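The Shirt Pile and Me
2023-04-08

I own an ironing board. I want that on the record, because my mother doubts it. It lives behind the bathroom door in our apartment in Cevosthorpe and comes out for weddings and job interviews, and the rest of the year I fold. Or I tell myself I'm going to fold, and then the shirts sit on whatever flat surface is closest until somebody needs to eat.

So when this magazine asked me to spend a month learning to deal with button-downs properly, I said yes before I'd finished reading the email. (My husband laughed for quite a while.)

I started with a one-evening class over in Grorkurholm, run by a small laundry called Nesano. There were 6 of us at a long table, each with a shirt from home, and I had brought my worst one, a linen thing I'd been wearing since college. Our teacher wanted every button done up before we touched anything else. Every single one! I have always done the top button and hoped for the best, and that, she told me very kindly, is why my plackets wander.

After that you lay the shirt face down, smooth it from the middle out with flat hands, and bring one side in with the sleeve folded back along it. Then the other side. Then the tail comes up and the whole thing goes over once more, collar on top. My first try looked like a pillow. My third looked like a shirt, and I was so pleased that I carried it home on my lap on the bus.

Checks turned out to be my favorite, which I didn't expect. With a plain white shirt you have to guess where straight is, but a checked one gives you lines to follow all the way down, so you can see right away when a fold has drifted. A blue-and-white check has those thin navy lines, and they're as good as a ruler once you've got the cloth flat. Getting it flat is the part I still put off.

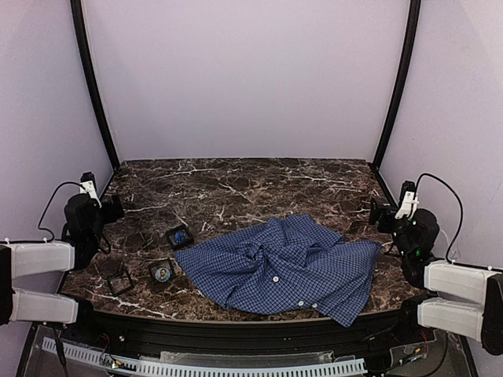

Siwan Morgan wrote to me after I mentioned the class in my last column, and she thinks I'm making far too much work for myself: hang them damp, she says, button the collar, pull the cuffs straight, and never fold a shirt unless it's going in a suitcase. She has done it that way for years and doesn't own an iron.

I tried it for a week. The collars did come out better than mine, I'll give her that, but our closet is the width of a broom and the hangers were full by the second load. So I hang the good ones now and fold the rest, usually with the radio on and a cup of coffee going cold next to me. The linen one is still in the basket.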